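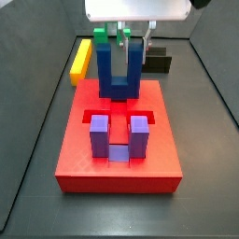

Figure 3. Red base board with the T-shaped recess. The purple U-shaped block stands in the recess, and the navy blue U-shaped block is above it.

3.2 The puzzle set

The puzzle used in this study belongs to the family of interlocking block puzzles, in which the shape of each piece limits the order of the assembly. We selected it from the Voser collection, which at the time of selection contained 204 designs for home printing. The original drawing was made for a child's hand, and Caoimhe Mulligan redrew it in a bigger size, so that the walls of the recess are thick enough and do not bend when a piece is pushed down. All pieces were printed in one material, and every piece received its own color. The color has no meaning for the solution, but it makes the written notes much shorter – we can write "purple before blue" and every reader understands it.

The base is the only piece which does not move during the solution. Its recess has square corners, and the floor of the recess is flat. A U-shaped block can be placed over the stem of the T (Figure 3), and then the space which remains for the next block becomes narrow. In the first version of the drawing this space was too tight. The clearance was increased two times before the final print in October, and after this the pieces were no longer sanded by hand.

Besides the puzzle pieces, the set includes a holder (Figure 4). We use the word "holder" only for this part and the word "block" for the pieces of the puzzle, although some of them have a similar outline.

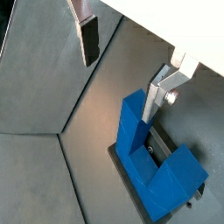
Figure 4. Blue U-shaped holder on a dark gray metal base plate. A small screw head can be seen inside the channel.

The holder is fastened by a screw, and its channel is open from above. The Egan version of the puzzle, which we tested earlier, had a glued holder. Glue was a bad choice for us, as the holder had to be replaced 3 times and each time some rests of glue stayed on the plate.

The difficulty of the set comes mostly from the similar forms. Two pieces with the shape of a U look easy to exchange, but their arms do not have the same length,

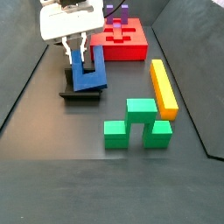
and a person who starts with the wrong one will notice the mistake only several steps later. The green piece, built from three cubes like a small bridge, and the long yellow bar are simpler to recognize. Ita Conneely coded 1054 placements from the notes and divided the errors into 4 groups: wrong piece, wrong direction, wrong order, and piece not fully seated. The last group was the hardest to code – a block may stand only slightly too high in the recess, and the coder must compare it with its neighbor. For these cases we followed the rule of Anness, according to which a doubtful placement is counted as not seated.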